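Draltix arm freezes on run 173, and we're hunting for the cause

1/18/18 – Well, we had a good streak going! Our two-armed robot in the Odera simulator got through 172 runs of the tabletop job without a hitch, and then on run 173 the right arm quit listening to us. The left one kept right on working like nothing had happened.

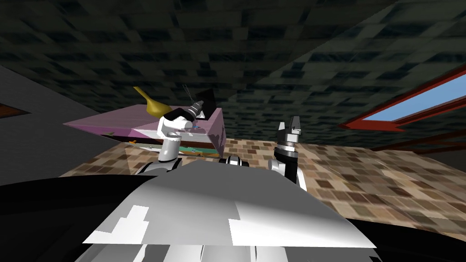
Rimantas Rozīte

Each run puts the left gripper out over the pink table, where the gold thing with the swan neck and the black panel are, while the right arm is supposed to come in and help. When the fault hits, the right one ignores every command for 90 seconds and the log fills up with error 2627. I've restarted it 3 times and gotten the same code each time, ugh.

The folks at Fusbridge think it's a timing bug in the new Draltix controller, and I'm leaning that way too. Until they send a patch, Zekunport has put off loading the software on the real arms – a good call, if you ask me. I'll post again when the patch is in.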